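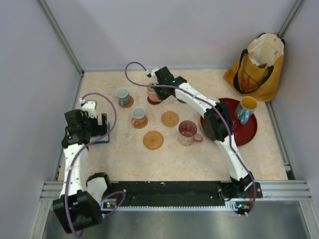

Small mugs, round coasters, and the blue rack-like object at the left.

May 13, 2019

I have been putting off writing up the mug situation until I had lived with the new arrangement long enough to have an opinion on it. I now have one, and it is mostly about coasters.

Background first. The old mugs were all the same model, bought as a set from Clilletti, and they held 300 ml to a line just under the rim. They were fine mugs. They were also too large for what I drink out of them, which is a short coffee in the morning and a shorter one after lunch. A 300 ml mug with a third of its volume in use loses heat quickly through all that exposed wall. I measured this one dull evening with a probe thermometer. Starting from the same pot, the coffee in the big mug reached the point where I stop enjoying it several minutes before the coffee in a small one did. Preheating the mug with tap water closed part of the gap, but I never remember to preheat a mug.

So the new ones are small. Color was a secondary concern, although I did want them to differ, and that has worked out better than expected. The pink one and the grey-blue one can be told apart from the far side of a room without reading glasses. With the old set I relied on remembering where I had put mine down, and my record there was poor.

Coasters. I own two kinds at the moment, a tan woven type and a dark brown type, both round. My notes after a few weeks:

The woven ones grip better. A mug set down slightly off center stays where it was put. The weave holds crumbs, and the only method I have found for getting them out is to knock the coaster on edge against the side of the sink. Mine get a wipe with a damp cloth and then a night standing up to dry. Laid flat, they dry slowly and start to smell like a basket.

The dark ones hide coffee rings completely, so I forget to clean them. The fix is to wash them on a schedule whether or not they look dirty. A pale mug shows up well against them, for whatever that is worth.

Neither kind has let a ring through to the surface below. I care about that because a light marbled top shows everything, and I spent a good part of last June learning which cleaners dull a finish. Fleveck sells a polish that claims to restore it. I used half a bottle and could not see a difference under any lighting I have. Warm water with a drop of dish soap, then a dry cloth, does the same job.

On diameter: the coaster should be wider than the base of the mug by a finger's width all around. Less than that and you have to aim. More than that and the coasters begin to overlap as soon as you put several out at once. I had a set of oversized ones from Maurya, 92 in the catalog numbering, and they were returned for this reason. The refund took longer than the delivery.

Storage is the part I have not solved. I tried three approaches.

Stacking was the first. Small mugs will stack two high if the foot of one fits inside the rim of the other, and mine nearly do. Nearly is worse than not at all, as the top one sits at an angle and chips the glaze. I stopped after the first chip.

Hooks under the shelf came next. These work, but the handle opening on a small mug is small too, and the Jendum hooks I had on hand are thick. Two fingers or one hook, not much to spare either way. A thinner hook would do it - I have not ordered any.

Last was a rack for drying and storage both. It is the one I am leaning toward. Mugs go from the sink to the rack and stay there until wanted, and the cabinet is freed for plates. The objection is dust, but a mug in daily use does not sit long enough to collect any.

Next on the list is the spoon drawer, with a divider that is 70 mm too long for it.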